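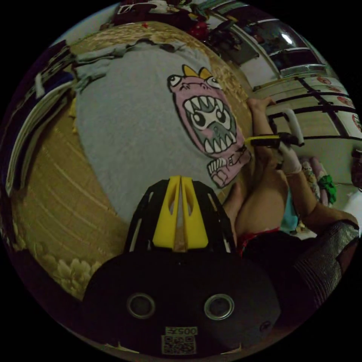

Printed shirt laid out on a patterned surface, gray fabric with cartoon monster graphic.

Laundry Room and Drying Area Safety Checklist, with Inspector's Comments
By Štefánia Michalík — June
Shares 35 — Comments 4

Site: Sundau Residence, Mamberg
Areas covered: main laundry room, drying room, linen store, folding area

This checklist is completed once each quarter. Items marked "Action" must be closed before the next inspection. Items marked "Monitor" remain open but do not restrict use of the room.

1. Dryers and exhaust ducts

1.1 Lint screens clean and undamaged. PASS
1.2 Exhaust duct free of kinks and crushed sections. ACTION
Comment: The duct behind dryer 3 has been pushed flat against the wall. The machine is to stay switched off until the duct is replaced with rigid metal pipe.
1.3 Outside vent flap opens freely. PASS
1.4 No items stored on top of or behind machines. ACTION
Comment: Cardboard boxes were found behind dryers 1 and 2. They were removed during the visit. The same finding was recorded last quarter.

2. Washers and water supply

2.1 Hoses free of bulges, cracks, and rust at the fittings. MONITOR
Comment: Light surface rust on the cold water fitting of washer 2. No leak found.
2.2 Floor drain clear. PASS
2.3 Shutoff valves labeled and within reach. PASS
Comment: New labels by Memon are in place and easy to read.

3. Electrical

3.1 Outlets near sinks protected against ground faults. PASS
3.2 No extension cords in permanent use. ACTION
Comment: One cord runs under the mat in the folding area to supply the iron. Remove the cord and use the wall outlet. A written request for a second outlet, reference 197, has been sent to Teltonis.
3.3 Iron switched off and unplugged when not in use. PASS

4. Linen store and drying room

4.1 Shelf load within the posted limit of 400 pounds. PASS
4.2 Clearance below sprinkler heads kept. MONITOR
Comment: Folded blankets on the top shelf are close to the limit line. Staff were reminded on site.
4.3 Printed garments dried on low heat or flat, according to the care label. PASS
4.4 Oily rags kept out of dryers and placed in the lidded metal can. PASS

5. Exits and fire equipment

5.1 Door opens fully and closes by itself. PASS
5.2 Extinguisher tag current and pin in place. PASS

General comment: The room is in fair order. Dryer 3 is the main concern — it may not be used, even for short loads, until item 1.2 is signed off.

Sundau Residence, Facilities Office, Room 500, Mamberg | Contact | © Sundau Residence | Back to top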